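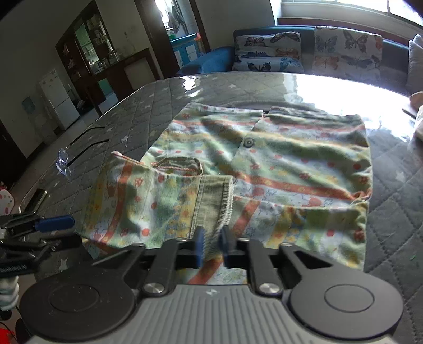
Kids' garment, front up, on the quilted cover. Grey button just above the middle.

Re: Folding small clothes – is the thirds method worth it?

stanenska
I've been told by three different people now that I should be folding my daughter's clothes in thirds and filing them upright in the drawer, and I'm not convinced. The garment at the top is the sort of thing I mean. It's got stripes and flowers going every which way, one button, and a khaki strip with seams hanging off the middle that has its own ideas. Every fold guide I can find uses a plain white T-shirt, and a plain white T-shirt will fold if you look at it sternly. Has anyone got this to work on clothes with bits on them?

moston_mum
Works fine for me. Lay it flat, left side over, right side over, bottom up to the collar, then in half again. Takes four seconds once you've done a few. My two have had their drawers filed this way since kindy and I can see every top they own.

catacutan
Four seconds? I'd like to see that on anything with a strap. I've tried filing and what I get is one neat row for a day, then a six-year-old pulls out the dinosaur top from the middle and the lot slumps over like drunks on a bench.

moston_mum
Then the drawer's too big for what's in it. Put a shoebox lid in as a divider.

catacutan
So the method needs a shoebox lid. They always leave that out of the videos.

Jomar Lacson
I do alterations and repairs from home, mostly kids' wear, so I handle a lot of this. A few things.

The khaki strip has frayed white threads down one side. Whatever you decide about folding, trim those and run a line of zigzag along the edge before the next wash. I can't tell from here whether it's an edge that was meant to be raw or a seam that has let go, but either way it will keep fraying.

Do the button up before you fold. It stops the front opening skewing, and a skewed front is why most people's folds end up wider at one end.

Don't press over the puckered part on the right. If there's elastic or gathering thread in there, you'll flatten it and it'll look tired. Fold so the gathers sit on the outside of the bundle.

stanenska
Thanks, that's useful, and the button is done up as it happens. I don't own a sewing machine though. Is the zigzag really needed or is it one of those things sewing people say?

Jomar Lacson
It's one of those things sewing people say because they get the garment handed to them six months later. You can overcast it by hand in front of the telly. Ordinary polyester thread, small stitches, doesn't have to be pretty.

tremolness88
Going to disagree with the whole premise. Why fold it at all? That's a hanger garment. Multicoloured cotton (if it is cotton) with a button and a loose strip is going to crease wherever you put the fold, and then you've got creases AND stripes. We hang everything that isn't undies or socks. I bought a second rail for the wardrobe and haven't thought about folding since.

catacutan
How low is the rail, though? Ours is at adult height and the kid can't reach, so I'd be fetching every outfit myself. No thanks.

tremolness88
About chest height on a five-year-old. It's a tension rod from the hardware store.

catacutan
Tension rods come down. I've had one come down in the shower and one come down in the laundry. Not putting one above a child.

tremolness88
Mine's screwed in at the brackets. So not strictly a tension rod any more, fair cop.

moston_mum
Hanging stretches the shoulders on little sizes. The hangers are never narrow enough.

Jomar Lacson
That's true of knits. A woven shirt won't mind. I'd want to feel this one before I said which it is.

stanenska
It's woven, no stretch to speak of. I've had another go tonight, left section folded in first as moston_mum said, and my issue is the corner with the orange trim. It pokes up. I press it down and it comes back up. Has anyone beaten a corner like that without an iron?

moston_mum
Tuck it under before you bring the side over.

catacutan
Or leave it poking up and get on with your life? It's going in a drawer. I ask this seriously, who's inspecting the drawer?

stanenska
I am, unfortunately.

Jomar Lacson
If it's stiff at the trim then there are probably several layers in there. Damp fingers, pinch it flat, put a heavy book on it for ten minutes. An iron is quicker. Check inside that brown-edged opening while you're at it. If it's a pocket and the darker shiny stuff in there is lining, a synthetic lining will melt before the outside even looks warm. Use a cool setting and a cloth over the top.

tremolness88
See, now it's an iron, a book, a shoebox lid and hand sewing. Hanger: two dollars.

moston_mum
Plus a rail, plus brackets, plus the drill.

catacutan
Ha. Can I ask a boring one. Does the filing thing save any space? I've read that it does and I've read that it doesn't. I packed one drawer flat-stacked and then refiled the same clothes upright and I'd swear it was the same amount of drawer.

Jomar Lacson
Same cloth, same volume. You can see everything, that's the gain. If you only own a few tops it makes very little difference.

moston_mum
I get more in. Sorry, but I do.

catacutan
You squash them harder, then.

moston_mum
Possibly! Still more in.

stanenska
Update for anyone still reading. Tucked the corner under first, gathers to the outside, strip laid straight up the middle and folded in with the body. It stands up by itself if there's a jumper either side of it. By itself it falls over. I'm calling that a partial result. Haven't done the fraying yet.

tremolness88
A jumper either side. Right.

catacutan
I'm with you on partial. Ask again in June when the drawer's full of winter stuff and see if you're still filing. I gave up in a fortnight.

Jomar Lacson
Do the fraying before the wash, please.

stanenska
Thread's on the list. I'll try the rail for the dresses and keep filing the shirts for now.

Contact the moderators | Terms of use | © Tremolness Home Forums | Back to top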